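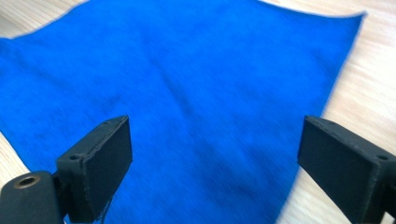
Kirsten Lund wrote to the town's water office that her dishwasher had left a white film on every glass since October, and asked whether the supply had changed. The office confirmed that it had. Homes on the east side of Dundik now receive water from a deeper well, and the new supply carries more calcium than the old one.

The switch affects 2,000 households. The former well was taken out of service after its pump casing cracked, and the replacement draws from a limestone layer 685 feet down. Hardness at the tap is now in the range classed as very hard. The water meets all drinking standards, and no boil notice is in effect.

Residents can expect scale on faucets, shower heads and kettle elements. Soap will lather less, and towels and cleaning cloths dried on a line may feel stiff.

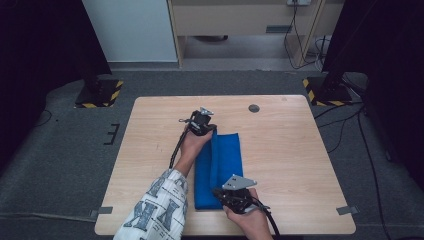 The office recommends raising the salt setting on dishwashers that have a built-in softener. Owners of older machines without one can use a rinse aid. Water heaters should be flushed twice a year, and the thermostat kept at 120 degrees or lower to slow the buildup of scale.

Nest Skyrme, the district engineer, said a blending line to the Nanano reservoir would bring hardness down by 33 percent. Pipe for the line has been ordered. The work requires two road closures, both on the stretch between the pumping station and the rail bridge, and the closure permits are still under review.

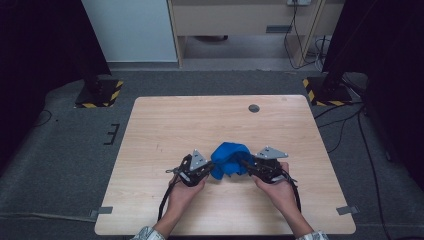
Will water bills go up to pay for the line? Rates stay the same through the current budget year, and the cost is covered by the repair reserve.

Free hardness test strips are available at the office counter until 4 p.m. on working days, one pack per address. Customers with a private softener should reset it to the new hardness value printed on their next bill.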